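Bottles into the fridge door: stay with two fingers or switch grippers?

Posted by Rosalie Imhof

Hi all! We're trying two-finger grippers for putting drinks away, and I can't decide whether to keep them or order the padded Thaler pair before August. My colleague swears by padding, I'm on the fence. 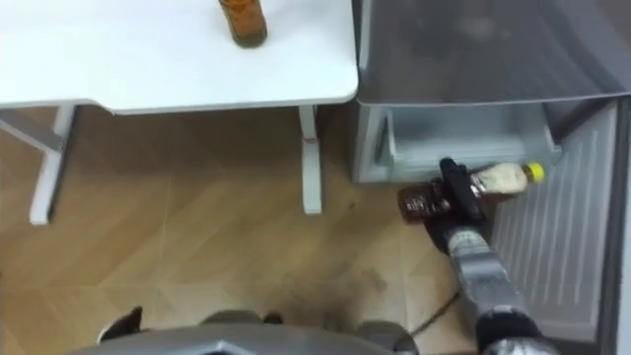 Yellow-capped bottle at the open fridge

We hold each bottle around the middle, lying flat, and I worry about turning it upright so close to the door.

Kilian Plattner

Lovely project, Rosalie! I'd keep what you have for now and check your cables first (I learned this the slow way, with a Vurnholm arm and a very patient wife).
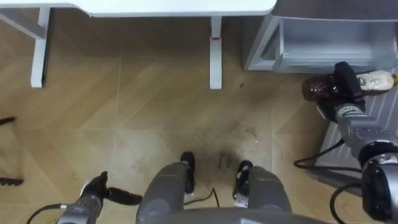 Leave enough slack for a full wrist turn, then run the same bottle seven times before you touch the grip force. Glass and plastic want different settings, so please don't share one between them.

Beat Kuster

padded ones. we paid 296 for ours, no regrets

Wyn Jenkins

I'd go with Kilian, and add a look at the head camera, because a big forearm can hide a good bit of the fridge from it.
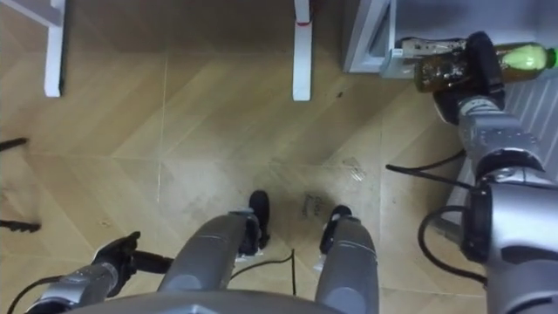 Related: Wrist camera or head camera for shelves?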